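Vovow Handheld Gripper Kit

Product no. 2116
Made by Starkau, Drerkville

The Vovow is a two-finger gripper you carry by hand to record manipulation tasks. A wrist camera films the fingers and the work surface, and the recordings are used to train a policy that later runs on an arm with the same fingers. No arm is needed during collection.

The kit was developed alongside the Palumbo study, which looked at soft and open-framed objects. Tasks included placing a hat on a wire stand and taking it off again. Thin wire is hard for depth sensors, so the method uses color video and finger width only.
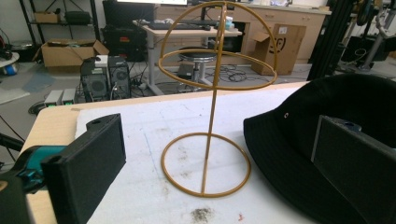
Training used some 4000 demonstrations. Policies trained with the stand moved between recordings did better than those trained with it in one spot, even when the total was the same. We suggest moving objects at least every 64 recordings.

In the box
Gripper with 2 fingers
Wrist camera mount
USB cable
Calibration card

Spare fingers are sold in pairs. The camera is sold separately. Orders placed by Wednesday noon ship the same week.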